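Chapter 4
Small Containers and the Table

After studying this chapter, you should be able to choose a place for a small container before you pick it up, put it down without disturbing what already stands there, and read the surface of a table for light and shadow.

In the previous chapter we worked with large boxes and shelves. With these, a mistake of one hand's width is seldom serious. Small containers ask for more care. A jar of salt or sugar has a narrow base, and when it stands on top of another object, the area left for the next container is soon used up.

In the school kitchen at Wirau, where the first version of this course was taught, students received a jar filled to 40 grams and a second container of similar height. The task was to place the two side by side on a raised surface and then to take them away again. Many students looked only at the container in their hand. They forgot the one which was already standing, and its lid was touched by a sleeve or by the knuckles. Jucélia Vieira, who taught the course in Stolesmont after me, gave her students a useful rule: look first at the thing that you are not moving.

The table itself also deserves attention. Wood with a pale finish shows marks well, but under a strong lamp one part of it can become so bright that the grain is difficult to follow. White crumbs or grains of sugar are easily missed in such a place. Before cleaning, move your head to the side and look at the surface at a low angle. Then wipe along the grain, from the far edge to the near edge if the grain permits it, otherwise from left to right.

Three words will be used throughout the chapter. The base is the part of the container that rests on the surface. The clearance is the free space between two containers. The landing place is the area you have chosen for the base before the hand arrives. Virgil Pană uses "target" for the last of these, and readers who know his workbook may keep that word.

Section 4.1 deals with jars and lids, Section 4.2 with smooth cylinders, and Section 4.3 with raised surfaces that have rails or edges. The exercises begin on page 101.
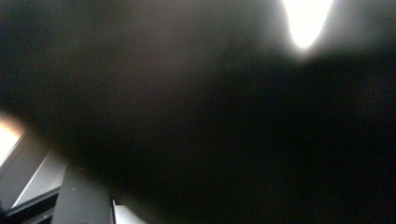
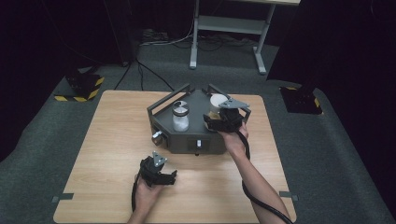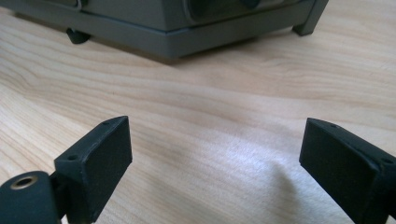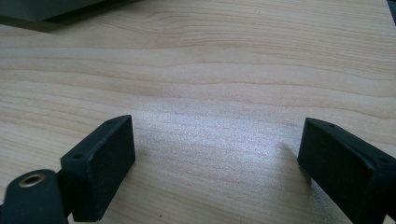
Figure 4.1. Second picture: a glass jar and a white container on a raised platform. Third and fourth pictures: grain and bright areas on a pale wooden tabletop.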